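Kiani – pour planning for a single arm

Notes and code for the cup-to-cup pouring stack, plus the recordings that go with it.
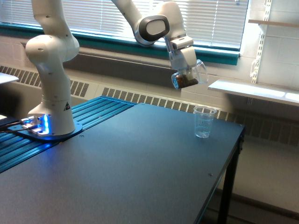

What's in the box

Kiani takes a held cup, a target cup and a fill level, and gives you back a wrist path that tips the stuff out. That's the whole thing! It started as a weekend script of mine called Belis (you'll still see that name in a few imports, sorry) and grew once Mawuli Wumbei wrote a planner that was much better than my pile of if statements.

There are three parts:

perceive/ finds the cup rims and guesses the fill line. Clear plastic is a pain here, so we fit the rim first and only then look for the dark stuff inside.
plan/ turns that into a tilt curve. Mawuli's code, be nice to it.
run/ streams joint targets to the arm and watches for a stop.

Getting it going

Install the package, copy config/default.yaml to config/local.yaml and put in your arm's address. Then run calibrate, then pour --dry. The dry run moves the arm through the full path with the tilt locked, and I really do mean it when I say do that first. I skipped it one Wednesday and spent the evening with a dustpan.

If your cups are a different size, change rim_mm before anything else. The planner trusts it completely.

The recordings

There are 300 pours, each with joint angles, gripper width and the camera stream. Of those, 21 are marked "spill" and I left them in on purpose, they're great for testing the stop logic. Fouad Khasawneh labeled the start and end of every tilt by hand (thank you, Fouad!). Please split by session and not by pour, or your numbers will look way too good. File 81 has a gap in the gripper log that I haven't tracked down yet.

Stuff that's still rough

Only granular material so far. Liquids are on the October list – the tilt curve is all wrong for them.
The rim finder gets jumpy when blue light bounces off the plastic. Setting min_votes to 6 helps a bit.
The run loop doesn't recover after a stop, you have to restart it.

Bug reports are welcome, just attach your local.yaml.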